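Why Does a Computer Get Warm?
By Anjana Munshi
October

Put your hand near the back of a computer that's been on for a while. Feel that warm air? I used to think mine was sick! It wasn't. Computers just get warm when they work, a bit like you do when you run.

The part that does most of the thinking is a chip called the processor. It's packed with tiny switches that flip on and off super fast, and every flip uses a little electricity. Some of that electricity turns into heat - and all those little bits add up.

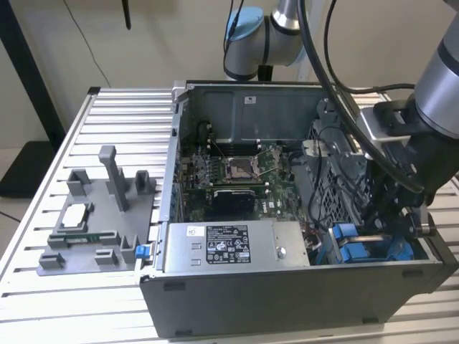
So how does the heat get out? Metal helps a lot. Heat moves through metal easily, so builders press a chunk of it (called a heat sink) against the chip. Then a fan blows air past the metal and carries the warmth away. You do the same thing when you blow on hot soup.

Want to help your computer stay cool? Don't leave a laptop running on your bed. Blankets can cover the little holes where air goes in and out - mine gets really grumpy and loud when I forget!

More for curious kids
Why Do Magnets Stick?
Where Does Dust Come From?
How Batteries Run Out, by Babak Hashemi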